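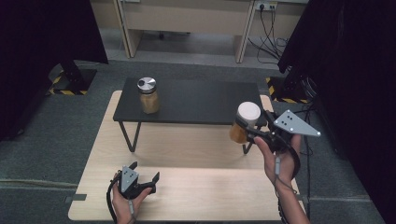

Progress report to the Atallah Fund, second period. The Rilik website for greeting verses has now been open to the public for the whole of this period, and we can report that the main work is going according to the plan which you approved. The site offers short wishes and sayings for birthdays, weddings, name days, new babies and the spring and winter holidays, each one in the local dialect and in English. In our first report we wrote that people are shy to send their own verses by the form. We have therefore added a collecting point in the Brekville library, where a glass jar with a silver lid, of the same sort as the one on the little black table, receives the verses on folded paper. It was a cheap solution and it brings us older contributors, who do not like to type.

Collection of verses

At the end of November the collection had 509 verses which are checked and published. Of these, 126 came in during this period. The birthday section is still much the largest. We have very few verses for friendship and for retirement, and almost nothing for a person who is ill, although visitors search for this often. We will make a special call for these subjects in the next period.

Every verse is read by two persons before it is published. The first one looks at the spelling, the second one looks whether the verse is perhaps copied from a printed card. We had to refuse 50 verses for this second reason. The senders received a polite letter, and several of them have sent us something of their own afterwards, which made us glad. 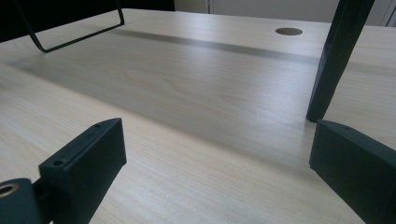
Light wood surface with a fine straight grain.

Translation and spelling

The dialect has no fixed spelling, and this has cost us more hours than we had put in the budget. We first wanted to keep each verse exactly as the sender wrote it. The search function then did not find half of them. Now we show the sender's spelling on the page, and a second, regular spelling is stored behind it for the search. The older verses from before this change are being done again, beginning with the wedding section. We expect to finish this work before the spring holidays.

The English versions are meant for family members who live abroad. They do not rhyme. We tried rhyme with the name day verses and the sense was lost too many times, so we stopped with it.

Use of the website

The site had 2562 visits in the reporting period. Most visitors come in the evening and on Saturday, and most of them look at one verse and copy it into a message. The button for copying was in the beginning too small on a telephone. Brendia, the firm which builds the pages for us, has made it larger and has also removed the pop-up with the newsletter, which many people disliked.

The printable cards are used less than we hoped. It is possible that people do not find them, because they stand at the bottom of the page. Brendia will move them up without extra cost. 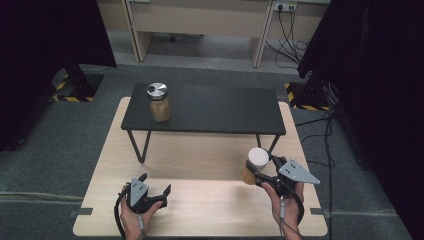
Ineke Dijkstra has written to us that the wishes for weddings are too long for a card, and that she always has to leave out the last two lines. She asks if we could give a short form next to the long one. We find this a useful remark and will try it with the ten wedding verses that are copied most. If a sender does not agree with a shorter form, we will of course leave the verse as it is.

Money and next steps

The costs for hosting and for printing of posters were as planned. The costs for checking were higher, for the reason given under spelling, and we ask your permission to move the unused part of the travel budget to this line. The total does not change.

In the next period we will publish the call for the missing subjects, finish the regular spelling, and test the short wedding wishes. The library has agreed that the collecting point may stay until summer. A table with all the expenses is attached, and we will gladly send the receipts if you wish to see them.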